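# Rekby label printer, after a cupboard and a half

I bought the Rekby to label the storage boxes in the hall cupboard, mostly cables, batteries and spare bulbs.
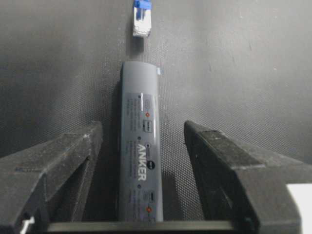 Lukian Yatsenko wrote that his Rekby labels peel off fabric boxes within days, and asked whether mine had held. On hard plastic, yes. On the canvas Ismont cubes two corners have lifted, so I now use tie-on tags there.

The printer is thermal and takes 12 mm tape. A cassette costs 4 pounds and is rated for 400 short labels, though the margins waste a fair bit. Set the margin to "narrow" in the second menu before printing anything; the default leaves a blank strip at each end that has to be trimmed with scissors.

Text is sharp at the two larger sizes. The smallest is hard to read on a low shelf. The memory holds 80 saved labels, which suits a household that refills the same boxes. Names can't be edited once saved – delete and retype.

The keyboard is alphabetical, not QWERTY, and slow. My older Esto had proper keys and a worse cutter. The Rekby's cutter is rated for 3,000 cuts and leaves a square edge.

Removal matters if you re-sort often. Labels came off the plastic tubs cleanly after a month. On the painted Ambrosio drawers one took a fleck of paint with it, so test the underside first.

Batteries are not included. It switches itself off after two minutes and loses any unsaved text, and I have found no setting to change this.

Good for tubs and drawers, poor for fabric. I would buy it again at the same price, with the removable tape.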